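Printed Scrap Cloth

Printed scrap cloth (I grew up calling it a Notlow, and half my family still does) is the catch-all name for small pieces of patterned fabric kept for folding, wiping, wrapping and mending. It isn't a formal textile category, so you won't find much agreement on size. Mine run from napkin to pillowcase!

Patterns

Leaf and brushstroke prints are the ones I see most. Hiyori Kamata's booklet Akance sorts them by how the edges of the shapes are handled, and I've borrowed her terms ever since. A "lined" print has a thin pale outline between the dark shape and the ground color, which keeps navy from looking muddy against pink or rust. An "open" print lets the two colors touch. I like lined prints better, partly because they still look good when the cloth is all scrunched up — and mine usually is.

Folding

The usual way is in thirds, then in half, with any tag tucked inside. Ragnheiður Hedegaard taught me to pick the cloth up by the middle first and let the corners drop, then find two neighboring corners and go from there. It feels slower for the first six or so tries, then it's just what your hands do.

A pale surface is nice to work on with dark prints, even one with a pattern of its own, like a butterfly print. The colors of the cloth stand out and you can spot a folded-under corner pretty fast. 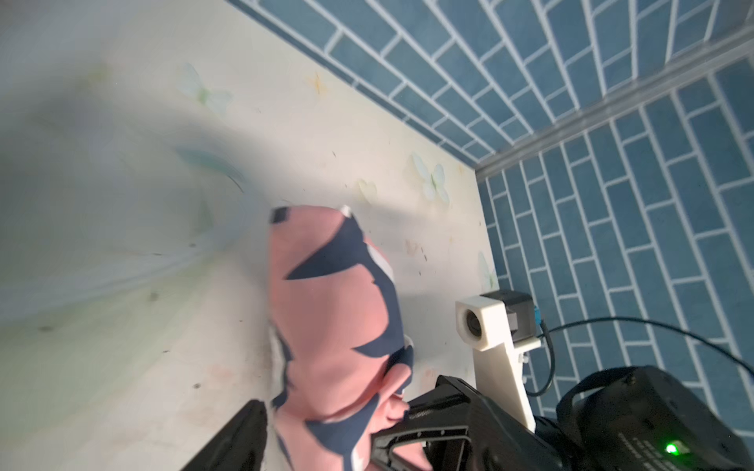 Washing

Cold water, with like colors. I wash a new navy print alone the first 3 times, then it goes in with everything else. Hang it by the short edge and skip the fabric softener if you use it for drying dishes — it leaves a film.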